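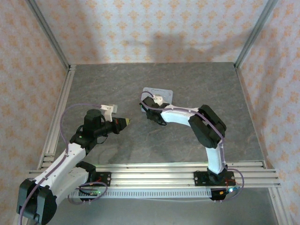 4.2 Pattern behind, pattern under, pattern on the lid

Section 4.1 dealt with plain backgrounds. Now the harder case, where the object being looked at is decorated and so is everything near it. Most homes are like this. Wallpaper, a stone-look counter, a printed tin with something or other kept in it. The older display literature mostly tests one pattern at a time, and we think that misses the point.

We use three terms. Ground is the surface the object sits on. Surround is whatever stands behind and beside it. Lid print is the picture on the object itself. Muli first split ground from surround in the Obura pilot, and we kept her split even though Hubáček argued for merging them (see notes to Table 4).

Small tins were the obvious choice of object. People keep them long after the contents are gone, they stack, and the picture on the lid is usually the whole reason for keeping them. The Bevska list has 200 lidded tins sorted by lid print: character, floral, lettering only, landscape, plain. Character lids were named fastest by our raters (n = 20) on every ground. Lettering only was slowest. Small cursive did worst of all, and several raters left that box on the sheet blank even when they had the character right.

Ground mattered less then we expected. A gray marble pattern is busy up close but has very little color in it, so a pale pink edge still reads against it. Raters called such grounds "quiet" or "cold" and then stopped talking about them. Surround was a different story. A small repeat in orange or peach on cream sits close to pink, and a pale lid starts to belong to the wall. "Looks like it came with the wallpaper," one rater wrote. Not a complaint, as far as we can tell.

Figure 4 has all three together. The repeat on the walls is small, the ground is gray, the lid is mostly white with pale pink. Swai coded it as low contrast, character present, which puts it in the middle group for naming speed.
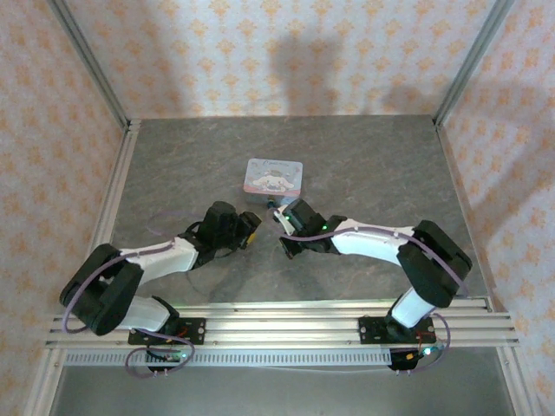
Figure 4. Small square tin with a white and pale pink lid, cartoon puppy print, on a gray marble-patterned ground. Surround: orange-beige motifs on pale cream.

Two points on the coding. First, characters. We coded by type (puppy, rabbit, bear) and not by name, as naming the exact character is a test of what the rater grew up with. The lid in Figure 4 resembles Cinnamoroll and was entered as "puppy, white, long ears." Second, shadow. Gray shadow on a patterned surround breaks up the repeat and gives the eye a place to rest, or so Ackah suggests. Not coded this round. Should of been.

The written survey went wider, with 3,378 usable replies on what people keep in decorated tins and where the tin lives. Buttons and sewing bits, mostly, then tea, then "don't know, haven't opened it". Where a room had patterned wallpaper, tins were more often kept out in the open. We can't say which came first, the wallpaper or the tins. Ndung'u is going back through the free text replies for this and the recoding should be finished in July.

One limit to flag here. All lids were judged closed. An open tin shows its inside, often bare metal, and that would change the contrast against both ground and surround. Section 4.3 takes up stacked tins, where only the top lid print is visible.

Jomunance Working Papers | Correspondence: Beatrice Muli | Copyright the authors | Back to top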